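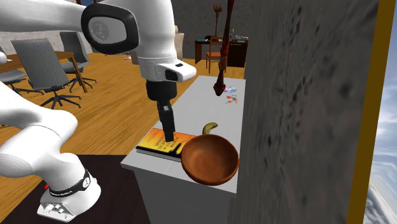

Naheed Niazi
Rédactrice, rubrique Organisation des compétitions

Système suisse (football de jeunes)

Le système suisse, appliqué au football de jeunes, est une formule de tournoi dans laquelle chaque équipe dispute un nombre fixe de rencontres contre des adversaires ayant obtenu des résultats comparables aux siens. Aucune équipe n'est éliminée en cours d'épreuve. La formule, empruntée aux échecs, est employée surtout dans les tournois d'une journée à effectif réduit (cinq contre cinq et sept contre sept), lorsque le nombre d'inscrits rend impraticable un championnat complet.

Principe

Pour n équipes, un championnat à rencontres simples exige n(n − 1)/2 matchs. Un plateau de 34 équipes demanderait ainsi 561 rencontres. Le système suisse limite l'épreuve à un nombre de rondes fixé avant le début du tournoi, généralement cinq ou six. Le nombre de matchs par ronde est égal à la moitié du nombre d'équipes, arrondie à l'entier inférieur.

La première ronde est tirée au sort ou établie d'après un classement initial. Dans le second cas, la liste est coupée en deux moitiés et la première équipe de la moitié supérieure rencontre la première de la moitié inférieure, et ainsi de suite. À partir de la deuxième ronde, les équipes sont rangées par total de points et appariées à l'intérieur de chaque groupe de score.

Règles d'appariement

Deux équipes ne peuvent se rencontrer plus d'une fois. Lorsqu'un groupe de score compte un nombre impair d'équipes, la moins bien classée descend dans le groupe immédiatement inférieur ; on parle alors de flotteur. La plupart des règlements interdisent qu'une même équipe flotte deux rondes de suite dans le même sens.

Si le nombre total d'inscrits est impair, une équipe est exemptée à chaque ronde. L'exemption revient à la moins bien classée de celles qui n'en ont pas encore bénéficié et vaut en général trois points, avec une différence de buts nulle ou forfaitaire selon les règlements. Certains organisateurs ajoutent une contrainte de club : deux équipes engagées par le même club ne s'affrontent pas avant la troisième ronde.

Barème et départage

Le barème courant est de trois points pour une victoire, un pour un match nul, zéro pour une défaite. Les égalités étant fréquentes, le règlement prévoit une suite ordonnée de critères :

1. somme des points obtenus par les adversaires rencontrés (indice de Buchholz) ;
2. différence de buts générale, parfois plafonnée à cinq par match ;
3. nombre de buts marqués ;
4. tirage au sort.

Le plafonnement vise les scores très élevés de la première ronde, où l'écart de niveau est en principe le plus fort. La confrontation directe est rarement retenue, deux équipes à égalité ne s'étant pas nécessairement rencontrées. Une variante, dite Buchholz tronqué, retire du calcul le plus faible total adverse.

Déroulement et contraintes de terrain

La formule suppose que tous les résultats d'une ronde soient connus avant l'appariement de la suivante. Les rencontres sont donc jouées par vagues, et un retard sur un seul terrain se reporte sur l'ensemble. Lorsque le nombre de terrains est inférieur au nombre de matchs, la ronde est scindée en 2 vagues, l'appariement n'intervenant qu'après la seconde.

La durée des rencontres est en conséquence strictement fixe, sans temps additionnel, avec signal sonore commun. Les feuilles de match sont remises à la table centrale par l'arbitre ou par le responsable de l'équipe gagnante ; en cas de nul, par l'équipe nommée en premier.

Emploi

Parmi les épreuves qui l'ont adopté figure le tournoi Zametti, réservé aux moins de onze ans et disputé en février en salle. Son règlement, rédigé par Imtiaz Wijesinghe, fixe cinq rondes de douze minutes et attribue l'exemption par tirage au sort lors de la première ronde seulement. Le challenge Benberg, qui réunit environ 500 joueurs, associe quatre rondes suisses le matin et un tableau à élimination directe l'après-midi pour les huit premiers — les autres équipes poursuivant en système suisse.

Les appariements sont établis à la main jusqu'à une vingtaine d'équipes. Au-delà, les organisateurs recourent à un tableur ou à un logiciel tel que Codance, qui traite les flotteurs et la contrainte de club.

Critiques

Tomás Lynch relève que le classement est fiable aux deux extrémités et peu significatif au milieu, où une seule rencontre peut déplacer une équipe de dix rangs. Junaid Soomro signale de son côté la difficulté, pour les familles, de ne connaître ni l'adversaire ni le terrain suivants avant la fin de chaque ronde. L'absence de finale est également citée, et plusieurs règlements y remédient par un match supplémentaire entre les deux premiers du classement.

Voir aussi

Championnat toutes rondes
Élimination directe
Poules et phase finale
Indice de Buchholz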